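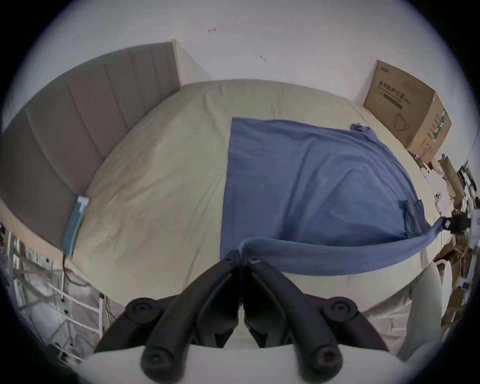
Sleep and Memory, Handout 5: Why We Forget What We Read at Night

Hi all. These are my notes from the last session, tidied up a bit, with the bits I skipped when we ran out of time. If you were there, start at the part on spacing. If you weren't, read the whole thing and then borrow somebody's worksheet, because I ran out of copies again (sorry!).

We started with the old question of what sleep does for a memory that is only a few hours old. The word to know is consolidation. When you learn something new, say a list of word pairs, the trace is fragile at first. Other things can crowd it out, and plenty of it fades all by itself. Consolidation is the name for the slower process that makes some of those traces more stable. Sleep seems to help with this, and the best evidence is for the kind of memory you can put into words, facts and events and so on.

I got a good question about whether sleep does anything special or just keeps new stuff from coming in. That's the interference argument, and it's an old one. If you learn a list at bedtime and are tested after waking, you've had a quiet stretch with very little to get in the way. If you learn it in the morning and are tested at night, you've had a whole day of chatter, email and lunch. So a plain comparison of the two can't settle it. You also have the time of day mixed in, and people aren't equally sharp at all hours. Please keep this in mind when you read the chapter, and write down which of these problems each study tries to deal with. Some only deal with one.

Now stages. You need to know two broad kinds of sleep for this course, REM and non-REM, and you need to know that the deepest part of non-REM is called slow-wave sleep. In a typical adult night most of the slow-wave sleep comes early and most of the REM comes late. That's handy for researchers, who can compare the first half of the night with the second half. It's less handy for us, because the two halves differ in other ways too, hormones for one. I drew the staircase diagram on the board and I know it was ugly. There's a much better one in your textbook – copy that one, please, not mine.

Spacing. This is where we stopped. Say you have 100 vocabulary cards and an evening to spend on them. You can do the lot in one sitting, or you can split the same amount of time over several evenings. For a test tomorrow morning the one big sitting may do fine. For a test next month, splitting it up nearly always wins, and that's one of the sturdiest findings we'll meet all term. What people like to ask is how much of that comes from the nights in between. Probably a part of it, but you get spacing effects inside a single afternoon too, so sleep can't be the whole story.

Adel Benjelloun brought up rereading in bed, which is how I got through most of college myself. The trouble with it is that the second time through a page, the words feel easy, and we take that ease as a sign that we know the material. The term for this is fluency, and I want you to be able to explain it in your own words. Compare it with closing the book and trying to say what was on the page. That feels awful and slow, and it works a good deal better. If you're going to study late, do it that way and then go to sleep. Staying up for another chapter is a poor trade most of the time, partly because you'll be dull the next day and dull people don't take in much.

A note on naps, since I promised one. Short naps have been tested a lot, and many studies find a modest benefit for material learned right before. I'd be careful here. Plenty of those studies are small, and quiet rest with your eyes closed sometimes helps as well. Put naps down as "promising, compare with rest" and you'll be fine.

For next time

Read pages 14 to 16 of the course pack again, slowly, with a pencil. They're short but packed.

Keep the sleep log going. Bedtime, wake time, and one line on what you studied last. Guess the time you fell asleep and mark it as a guess. Don't fix it up afterward to look more respectable, I've seen my own log and it's terrible.

Bring one claim about sleep and learning that you've heard from a friend, a parent or an ad. We'll take them apart in pairs and work out what kind of study you'd need to test each one.

The July reading list is on the course page, and the worksheet will be up there too once I find the scanner cable.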